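Filed under: Opinion | Packaging & Procurement

Compostable serviceware has become the default answer when a food business is asked what it is doing about waste. I have audited kitchens and retail counters for long enough to think the answer is wrong in most municipalities, and that purchasing managers who know it is wrong keep giving it anyway. It is easy to put on a sign.

The difficulty is with the receiving facility. A certified compostable bowl is certified to break down under controlled industrial conditions, over a test period longer than many organics processors keep material on the floor. An operator running a short cycle will screen the bowl out at the front end with the cutlery and the film. It then goes to landfill, at a higher haulage cost than if it had been put in the garbage to begin with.

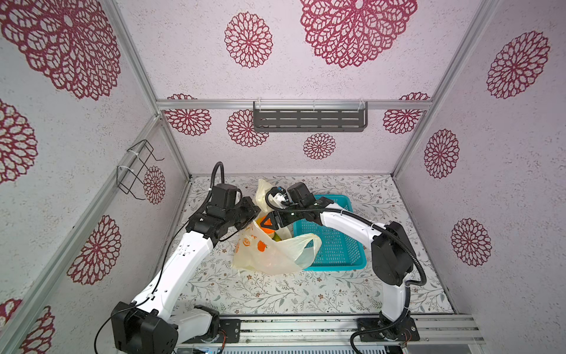 Escobedo, a contract caterer I worked with through March, is a fair case. It had moved 153 product lines to fibre or bioplastic on the strength of a supplier catalogue. Its hauler accepted two of them. The remainder were contamination by the terms of the hauler's own contract, which had been sitting in a shared folder since before the changeover. Barış Oral, who ran purchasing there, had asked for the acceptance list twice and been sent a brochure.

The colour problem compounds this. Clear bioplastic cups and clear PET cups are indistinguishable at arm's length, and a customer standing at a three-stream bin will give the decision perhaps a second. Errors run both ways. Bioplastic in the PET stream degrades the bale; PET in the organics stream ends up as fragments in somebody's garden soil. Labelling standards would help, though a label on the base of a cup is read by very few people holding a full one.

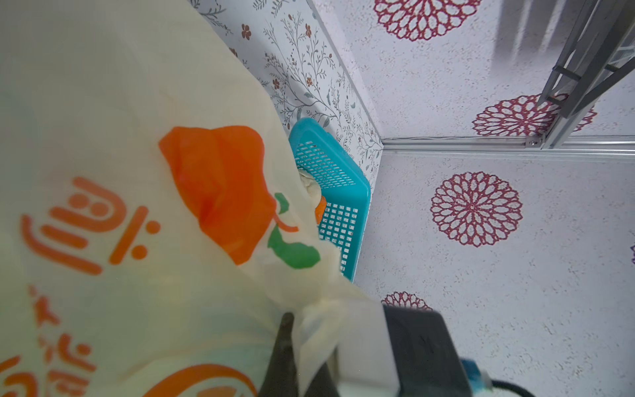
Materials and Diversion Group, Uditix Advisory

Reusables are the usual counter-proposal, and the objections to them are mostly about labour. These are real. Chidubem Fashola's costing for the Imetti food hall assumed a pool of 1,000 bowls, a five per cent loss rate and a central dishwasher shared among the tenants. The bowls themselves were a minor line. Staff hours for collection and racking were the major one, and the model held only where customers ate on the premises. For takeaway it failed at any deposit the tenants were willing to charge.

So I would not mandate reusables across the board either. My position is narrower. Before a business changes a single item it should hold a written acceptance list from its processor, dated and signed, and the purchasing specification should refer to that list by name. Oluwatosin Akande has argued that this puts the burden on small operators who have no leverage with haulers. I accept the point -- a six-seat noodle counter cannot compel anyone to answer an email -- and it is the reason the municipality should publish the list as a condition of the processing contract. Durkiton does this now, on one page, with the cycle time stated at the top.

Where the list excludes bioplastics, the sensible purchase is plain uncoated fibre for dry goods and a recyclable plastic with a functioning local market for wet ones. That is a dull recommendation and will not improve anyone's sustainability report.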